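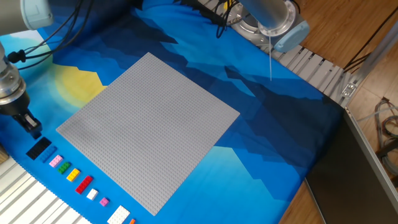 Bricks in their starting row next to the baseplate, gripper over the black one.

Gripper comparison, progress report no. 2
6 September 2024
4 min read

Hello again to everyone at the Costero fund! You asked for something shorter than last time and with less about mounting brackets, so I'll do my best on both counts.

Quick recap for those who missed the first one. We're using your grant to compare two parallel grippers, the Leitner and the Clirkby, on a job that is easy to explain and annoyingly hard to do: pick up a LEGO brick, carry it to a baseplate, press it on straight. We picked LEGO because the studs are completely unforgiving. If the fingers are holding a brick a hair crooked, the plate lets you know.

So, where are we? We've spent 2,871 dollars of the 3,000 set aside for fingers, adapters and spare cables, and I don't expect to ask for more (the remaining money is going on one more set of fingertips). The Leitner has done its first 100 placements. The Clirkby has done 23, and then I stopped it, for reasons I'll get to.

The Leitner is the slower of the two to close, and I thought that would bother me more than it does. It comes down gently and holds well, and most of the failures we logged were bad starting positions and had little to do with the grip. Small square bricks are still the worst. There's so little to hold that the fingertips end up very near the neighbors in the row, and I've widened the spacing twice already.

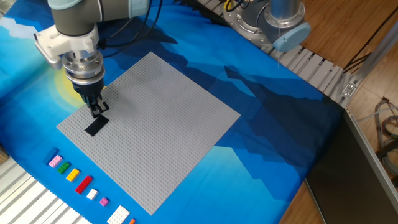 Black brick near the left corner of the plate, fingers just above its edge.

Pressing is where most of my September has gone so far. Picking up a brick is close to solved, but pushing it down needs a firm shove at the end, and the arm's controller would really prefer not to run into things. We now run the Stakska controller in a softer mode for the last stretch of the move, then let it push until the force reading climbs, then open. It took me four evenings to find a threshold that didn't either leave the brick sitting proud or trip the safety stop. I was very happy when it came right — there may have been cake!

Now the Clirkby. It's quick and it's lighter, and on long bricks I like it a lot. The trouble is that its fingertips flex when you press, so the brick rolls a little as it goes down and one side catches before the other. I stopped the run because I was only collecting the same failure over and over. Stiffer tips are on order, and when they're in I'll start its count again from zero so the comparison is fair. That does push the final table of results back by a couple of weeks, sorry about that.

One thing I'd like your opinion on is whether to keep the force threshold the same for both grippers or tune each one separately. Same setting is cleaner on paper. Separate tuning is what anyone would do in a real shop.
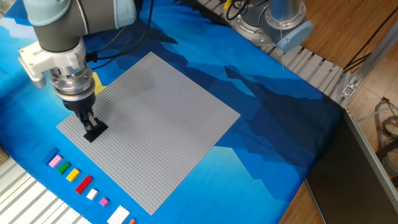 Tune them separately, was the answer from one reader of the draft, and print both thresholds next to the results so people can judge for themselves. I'm leaning that way too, so unless one of you objects I'll go ahead on that basis.

Next up: the new tips, the second full run, and then two bricks stacked on top of each other, which I'm a bit nervous about. The log files are in the shared folder as before.

Shares: 6
Comments (3)

gridandgrain
Did you try a short wiggle at the end of the press? It helped us a lot with tight connectors.

mlo_77
Would love to see the failures split by brick size when the table is ready. An average will hide the small ones.

tablesaw
Glad you're restarting the Clirkby count. Mixing two sets of tips in one run would have made it useless to me.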